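Chapter 13
Reading an Estuary

I grew up a short walk from the mud at Flostham, and I spent most of my childhood falling into it. So when people ask me why anyone would write a whole chapter on water that's half river and half sea, I tend to go on a bit (sorry in advance!).

An estuary is a place where fresh water and salt water meet and argue. River water is lighter, so it likes to slide out over the top while the sea creeps in underneath, and on a calm day in August you can lower a salt meter off Molley bridge and watch the reading jump within an arm's length. I still get a kick out of that. On a rough day the two get stirred together and the jump all but vanishes.

The oldest chart I use in this chapter dates from 1720, and the main channel it shows is on the wrong side of Holloway Bank. Or it's on the right side, and the channel has moved since – we'll come back to that in Chapter 14, when we get on to sediment.

First, though, salt. We'll start with how it's measured, then look at what the tide does to it twice a day, and then you'll get a set of readings to plot for yourself.

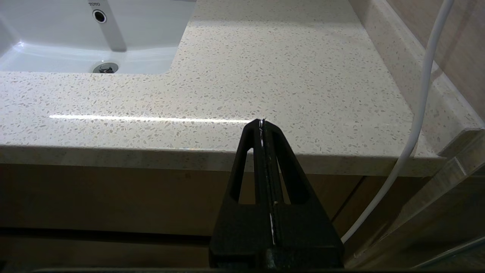 Why is the water often saltier near the bed than at the surface?

Salt water is heavier than fresh water, so it sinks and flows in along the bottom while the river water runs out above it.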